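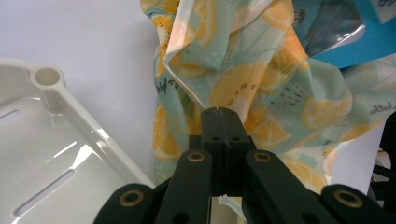

The lemon-print bag, crumpled as usual, next to one of the white trays

From: Fernanda Tavares
To: small-spaces list
Subject: Re: [small-spaces] Bags inside trays, or trays inside bags?

Hi all, and hi Kalliopi especially,

I meant to answer this on Thursday and then my sister came by with her kids and that was the end of Thursday. I'm leaving Kalliopi's whole message in, sorry to the digest readers, but I want to go at it bit by bit.

Kalliopi Vlachou wrote:

> I have finally given up on the hall closet and want to start over.
> Right now everything small lives in fabric bags (the cotton kind,
> I sew them from remnants) and the bags live in a heap. I can never
> find the one I want and when I do find it, it's empty.
>
> Somebody on here, I think it was Fernanda, said she switched to the
> stacking trays and keeps the bags IN the trays. Does that work? Do
> they slide around? And what do you do with all the packaging and
> flat stuff, the sleeves and cards and instruction sheets that come
> with things? I have a drawer of those that I can't shut anymore.
>
> Also is it worth buying the Nurkine trays or are the cheaper ones
> okay? My closet shelf is 748 mm wide, if that helps anybody. I
> measured twice.
>
> Kalliopi

Yes, that was me, guilty! And yes, it works, mostly. I've had it going since last September and I've only rearranged the whole thing twice, and for me that's a record.

So, the bags in the trays question first. They don't slide, at least not the way you'd think. A half-full cotton bag just slumps into a corner and stays put. The trouble I had was the opposite, they spread. You put a bag in nice and compact and a week later it has relaxed all over the tray and is hanging over the rim, and then the tray above it comes down on the fabric and you get that crease that never irons out. What fixed it for me was folding the top of the bag under so it sits on its own fold. Joaquim rolls his like socks. I've tried that and I can't get the roll tight enough, but he swears by it, so try both.

The heap problem is a different thing, and I think it's really a print problem. I had four bags made from the same blue stripe and of course I could never tell which was which. I finally gave three of them away and sewed new ones in prints that look nothing like each other. The lemon one is for the gadget cables and batteries and all the little adapters, and I can spot it from the other side of the room even when it's scrunched into a ball (it's usually scrunched into a ball). The sewing notions are in a brown check. Shoe polish and brushes went in the ugliest fabric I own, a kind of mustard paisley, and I've never once opened that by mistake. If you're sewing yours from remnants anyway you're ahead of me here, you can just pick the loud ones!

About finding the bag and having it be empty, oh, I know that one. My rule now is that an empty bag goes back on the hook with the grocery totes and is not allowed in a tray at all. I break the rule about once a month.

Now the flat stuff. This was my worst drawer too. Instruction sheets, cardboard sleeves, the clear wrap that I keep thinking I'll reuse for something. What I do is empty the whole lot out on the table in one go, with the bag it belongs to right beside it, and go through it one piece at a time. White table if you have one, or put down an old sheet. Those little slips of white paper vanish on a white table, I'll warn you, so run your hand over it before you call it finished. (I've thrown out a warranty slip that way. It was for a hand blender and naturally the blender quit.)

Printed packaging gets opened out flat. If there's a model number or anything I'd need for ordering a part, I cut that panel off and it goes in the bag with the thing. The rest is recycling. Clear plastic wrap goes straight in the trash now, no discussion, though I still let it collect in a tray while I'm working so it isn't blowing around every time someone opens the door.
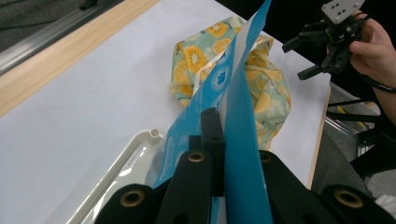

The step that takes me longest is deciding about the nice boxes and sleeves, the ones in a good strong color that feel too pretty to toss. I used to keep every one of those. Sofia Barreto, who some of you remember from when this list was still mostly about pantries, told me to keep exactly as many as fit standing up in a single tray and then argue with myself about any new one. I've stuck with that. They stand on edge like records and I can flip through them, and about twice a year I need one to mail something and feel very smug.

One thing I'd do differently is the order. I started with the trays, bought them, set them all up, admired them, and then tried to make my things fit. Do the sorting first. Make your piles on the table, see how big the piles are, and then count trays. I ended up with two more than I needed and they're in the laundry room holding clothespins, so not a tragedy, but still.

On the trays themselves. I've got two kinds and they're different enough to be annoying. The Nurkine ones are the better plastic, I think, and they hold up fine with jars in them. The cheap ones I got from the Frade store when it was closing, and with fabric bags in them you'd never know the difference. I wouldn't put anything heavy on the upper tiers of the cheap ones. Whatever you buy, get all of them at once! I added two more Nurkine trays in the spring and the new posts were just a hair tighter than the old ones, so I had to lean on them with my elbow to get them to seat. They're in now. They're never coming out.

If you get the kind with corner posts, put them together on a table and not on the closet floor. I did my first set kneeling on the hall floor with a flashlight in my teeth and got one of them upside down in the middle of the stack. And check the rim with your fingers before you put anything knitted in there. One of my cheap ones had a rough bit where the plastic came out of the mold, and it got a sweater sleeve. Two minutes with a nail file took care of it.

For your 748 shelf: the wide Nurkine is listed at 822 so that's out, don't even try it on the diagonal (I know you, Kalliopi). The 600 will go in and leave you a gap at the side. I'd use that gap for anything tall and skinny, like the umbrella or the lint roller. Or turn two of the small ones the short way, they go deeper into the closet that way but then you have to reach past the front stuff to get to the back stuff, and my arms have opinions about that. Measure the door opening as well, not just the shelf. My closet has a lip of trim on one side that steals more than you'd expect, and I had to tilt every single tray to get it past.

Natália asked me off-list whether the cotton gets musty sitting in plastic. Mine hasn't, but our hall is dry and the trays are open on top. I do wash the bags whenever I redo a tray, and I let them dry completely, overnight over the shower rail, before anything goes back in. If you're near the coast I'd maybe leave more air between tiers. Does anyone on here live somewhere damp and do this? I'd like to know too, we're thinking of setting up the same thing at my mother-in-law's and her closet backs onto the bathroom.

Labels! I forgot labels. I did paper ones under tape at the start and they all peeled. Then I tied on little tags from an office pack and those got caught between trays. Now I don't label the bags, I keep one index card on the inside of the closet door that says which print is what. Lemon, cables. Check, sewing. Paisley, shoes. My husband was against it for a week and now he's the one who updates it, in pencil, with arrows.

I've got seven prints going at the moment and a big piece of canvas left that I haven't decided about. If anybody wants the bag pattern I can type it up, it's really only a rectangle folded over with a casing at the top, but I did work out a size that sits well in a tray without spilling over too much. Give me a few days, my scribbles are in centimeters on the back of an envelope and the envelope is in one of the bags.

Kalliopi, tell us what's in the heap when you tip it out. I want the full list.

Fernanda

P.S. Joaquim, you still have my rotary cutter.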